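Hưng Sầm had a budget for one large arm when he began planning the sorting bench at Kirnari. He came back with two small ones.

"The big one would have eaten the lot," he says. "No spares, no training, nothing left for the enclosure."

He asked for quotes from Corov and Terelar and spent most of September comparing them. Grippers were priced separately in both, and delivery on one was 19 weeks. In the end 60 per cent of the money went on the arms and the rest was held back for cables, motors and mats.

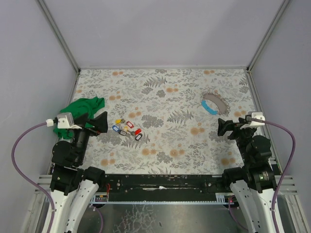 Sang Mạc would have split it differently, with less on arms and more on spare servos, on the grounds that a stopped bench costs more than a slow one. Hưng accepts the point – up to a point.

"We can order servos in two days," he says. "I can't order another arm in two days."

The next request is for a service contract. He has put it in for next year and expects to be asked to cut it.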